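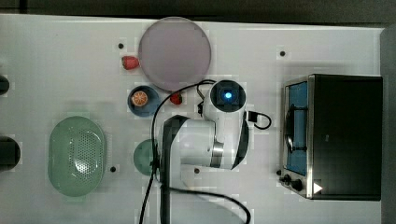
Mevholm Kitchen Table Set

README, last edited 31 December 2021

What is in this folder

Mevholm is a collection of short recordings about small kitchen things on a table: plates, bowls, colanders, and the fruit that goes in them or next to them. It was prepared by Ilgın Kocabaş and Rami Aoun, with labels by Marleny Ayala and Wissam Abou Jaoude. Shona Leckie corrected the English of the label list, but not of this README, so please be patient with it.

The subject is putting things in their place. A strawberry goes on a plate, an orange slice goes in a bowl, a dish is moved so there is space for the colander. These are very ordinary actions. We wanted them with many different arrangements of the same few objects, and with names that a person would use at home.

The folder has 3,000 recordings. They are divided into 101 arrangements, and one arrangement means one starting layout of the table. The number of recordings is not equal for every arrangement. The early ones have more, because in July we were still deciding how long to stay with one layout.

Folders

recordings/ — one subfolder for each arrangement
labels/ — one text file for each recording, same name as the recording
layouts/ — one still picture of each starting layout
names.txt — the object names, with the other words we accept

The objects

Plates and dishes. We use "plate" for something flat and large, and "dish" for something small and round, also when it is almost flat. The large plate in lavender-pink is always called "pink plate" in the labels. Some people see it as purple. We discussed it for too long and then stayed with pink. The small green dish is "green dish".

Bowls. The blue bowl has a darker rim, and the label does not mention the rim. If an object is inside the bowl, the label says "in". If it only touches the bowl from outside, the label says "next to".

Colander. It is oval and pale green. In the first version the labelers called it strainer, sieve, basket and colander, depending on the person. Now it is "colander" everywhere, and the other words are in names.txt. It is not the same green as the green dish, but the labels do not describe the shade, so you need to use the object word.

Strawberries. There can be two of them in one layout, a bigger and a smaller. The label says "big strawberry" or "small strawberry" only when both are on the table. When there is one, it is just "strawberry".

Orange. It is a round slice and the label says "orange slice". Please do not change it to "orange", because in a few layouts we also write "orange" as a color.

How the labels are written

Each label is one sentence in the imperative, in lower case, without a period. For example:

put the small strawberry on the pink plate
take the orange slice out of the blue bowl
move the green dish next to the colander

Left and right are from the point of view of the layout picture, which is taken from above. "Top" is the upper side of that picture. We know this is confusing if you imagine yourself sitting at the table, but changing it now would break the work of other people.

The word "center" is used for the middle of the tabletop. It never means the middle of a plate. For this we write "in the middle of the plate".

Checking

Every label was read by a second person. When the two did not agree, Ilgın decided. Most disagreements were about "on" and "in" with the colander — it has a raised rim but it is also quite open, so both words feel correct. The rule is now "in".

Known problems

Around 3 layouts have the big and small strawberry exchanged in the label. We found it late and we are not sure that we have all of them.

The word "tray" still appears in some old labels. It should be read as "pink plate".

The small black holes or bolt heads in the tabletop are part of the table. One labeler marked them as objects at the beginning ("black button"). These marks were removed, but if you find one, please write to us.

Related folders

Clesum has the same kind of labels for cutlery and cups. Yurt is older and uses different names, so do not mix it with Mevholm without first converting the words. A conversion list is in preparation by Wissam.

Use

You can use the recordings and labels for teaching and for research. If you correct labels, please keep the original file and add your own with the ending _fixed. Questions about names go to Marleny, and everything about the layouts goes to Rami.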